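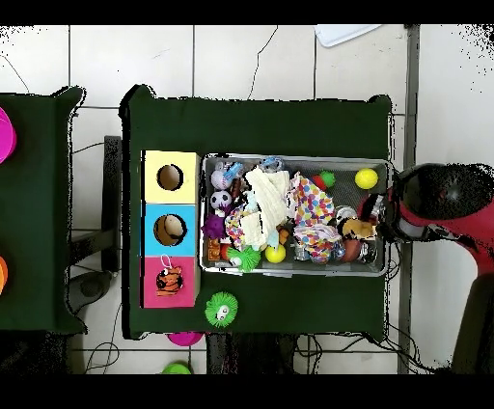
How long does a student team need before its arm picks anything up reliably? In our case it took a whole term, and "reliably" is a generous word for what we had at the end of it.

3.2 Working with clutter

We started in May with the sort of task everyone starts with, one block on a bare table, and we were terribly pleased with ourselves. Then Ylva Björklund, our supervisor, asked what Orby would do with a proper mess. (Orby is our grasp planner, named after a hamster.) So we moved on to mixed toys in a wire basket, with balls, cloth and soft things all piled on top of each other, and the stepped boxes next to it. Fig. 4 shows the set-up.

By 2 Oct 2019 we had logged 2622 grasp attempts, and I think I sat through most of them! We threw out 149 where the log file was damaged, and I'd still like those back.
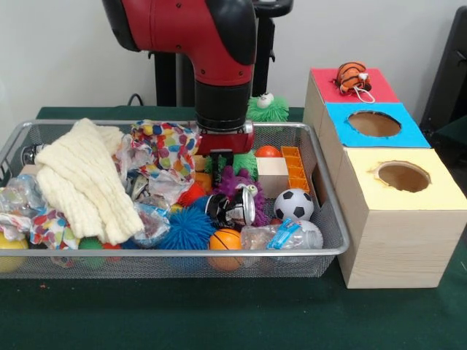

Figure 4. The arm over the mesh basket, with the stepped boxes on the right.

Cloth was the part we had badly underestimated. A ball is a nice round lump to a planner, but a crumpled blanket has edges everywhere, and Orby loved every one of them. It would pick a fold, pull, and bring up half the pile with it. We tried 2 fixes. The first was a lower closing speed, which helped a bit and made the sessions horribly long. The second was to check again after a lift of 20 mm and let go if the load looked wrong, and this is the version we kept for the club trials in Section 4.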